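Week 5 handout: Packaging and the unit price

Reading for this week is chapter 8, the short one. If you skipped week 2 you'll want the notes on fixed and variable costs, because I'm going to lean on them and I won't stop to explain.

## Where we left off

Flernus sells crackers in a box. Last year the box held 45 crackers and now it holds fewer, in a box of the same height and width. The depth shrank, and depth is the side you never see on a shelf. The price stayed put. The trade calls this "downsizing" or, when it's feeling shy, "a new format."

Why not just raise the price? Shoppers remember prices fairly well and weights hardly at all. Ask yourself what your usual cereal costs, then ask what it weighs. I've been teaching this for years and I couldn't tell you mine.

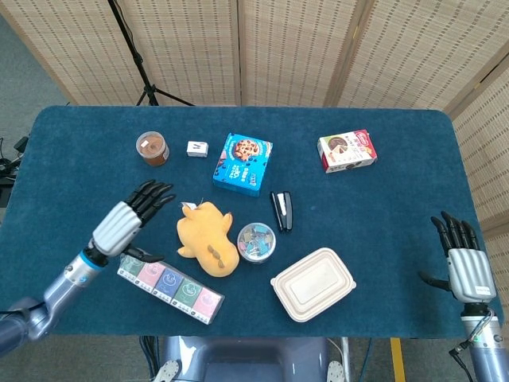

The unit price is supposed to rescue us. It's the small number on the shelf tag, price per ounce or per pound or, in one Lusbridge supermarket I won't shame further, per "each." Two rival brands on the same shelf can be tagged in different units, and then the rescue is off unless you enjoy long division next to the freezers.

**Terms to know**

- *Net weight*: the food without the package.
- *Slack fill*: empty space inside the package. Some of it protects the food. Some of it protects the margin.
- *Unit price*: price divided by quantity. Check the unit before you compare.
- *Reference price*: what the shopper thinks the thing ought to cost.

## The Rana case

Rana moved its dessert line into a cup with a raised bottom. Sales held. Complaints went up for a month, then faded, and Radeo copied the cup by April. Note that the raised bottom cost more to mold than the flat one. Work out how much less dessert has to go in before that pays off (the cost table is in the chapter).

## For next time

Bring one empty package from home, rinsed, please. Last term somebody brought a yogurt tub that had not been, and room 8 remembered it until the break. Write down the net weight and the price you paid, and keep the receipt if you have it.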